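Publicaciones > Robótica > Buenas prácticas en celdas multibrazo > Sección 4
86 compartidos · 69 comentarios

4. Reglas de convivencia entre brazos que comparten una mesa
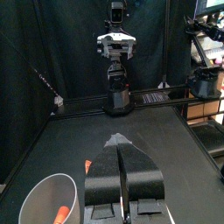
Figura 4. Celda compartida, desde la muñeca de uno de los brazos. Al fondo, el brazo montado en el lado opuesto de la mesa; a la derecha, parte de un tercero.

Soon-im Ki nos escribió, después de leer el primer borrador, que una norma que el operador no puede recitar de memoria a las siete de la tarde es una norma que no se va a cumplir, y que le quitáramos la mitad. Le hice caso a medias: de las once reglas que traíamos quedan seis, y aun así me parece que la quinta sobra un poco.

Empiezo por la que más discusión nos costó, la del reparto del espacio. En el protocolo Wiriya cada brazo tiene una zona propia y una zona común, y solo puede haber una pinza a la vez en la común. Suena obvio, ya lo sé, pero en la versión anterior lo habíamos dejado a criterio de quien teleoperaba, y claro, cada persona tenía su propia idea de lo que era «pasar un momentito» por el centro. Ahora el permiso lo da el supervisor de celda y caduca solo. Si el brazo sigue dentro cuando caduca, se para donde esté. Al principio a mí me parecía una exageración (sigo pensando que con dos brazos lo es), pero con tres las trayectorias se cruzan en sitios que uno no se espera.

La segunda regla habla de los objetos. Vasos, rotuladores y piezas pequeñas entran en la mesa antes de habilitar los motores y no se tocan con la mano hasta que los brazos vuelvan a reposo. Si algo rueda hasta el borde, se deja ahí. Esto último lo escribimos en negrita en la hoja de la celda, porque el reflejo de meter la mano es fortísimo – yo misma lo tengo y llevo años en esto.

La tercera es el fondo y la superficie: cortina negra lisa, mesa mate, nada colgando que se mueva. Los cables que crucen el fondo se fijan por los dos extremos. No es un requisito de seguridad en sentido estricto, y un revisor nos lo señaló con razón, pero lo metimos en la misma lista para que se compruebe en la misma ronda.

¿Y sirvió de algo? Revisamos 3,424 episodios, de los cuales 1,772 se grabaron ya con las reglas nuevas. En ese segundo bloque contamos 69 paradas por permiso caducado, casi todas en las primeras sesiones de operadores recién llegados. No puedo dar la comparación con el bloque anterior, porque entonces las invasiones de la zona común no se registraban. Fue un descuido nuestro y lo repito en la sección 6.

Las reglas cuatro y cinco tratan de la velocidad y del registro. La velocidad se limita en la zona común y se deja libre en la propia, y el límite lo lee el controlador Dollov del mismo archivo donde están definidas las zonas. Antes eran dos archivos. No hagáis eso. En cuanto al registro, pedimos una línea por parada, con la hora y el brazo implicado. Probamos un formulario más largo, heredado de Plaltix, y la gente lo rellenaba al final del turno, de memoria, con lo que salían horas redondas sospechosísimas.

La sexta es la más corta: cualquiera puede parar la celda y no tiene que dar explicaciones. En marzo alguien propuso exigir un motivo por escrito y lo descartamos en la misma reunión.

Queda pendiente el caso de dos brazos que necesitan la zona común a la vez, por ejemplo para pasarse una pieza. El protocolo actual lo prohíbe sin más, lo cual deja fuera tareas que nos interesan mucho. Stallon resuelve esto con una zona de entrega aparte, y es lo que vamos a probar, aunque en una mesa de este tamaño no tengo nada claro de dónde la vamos a sacar.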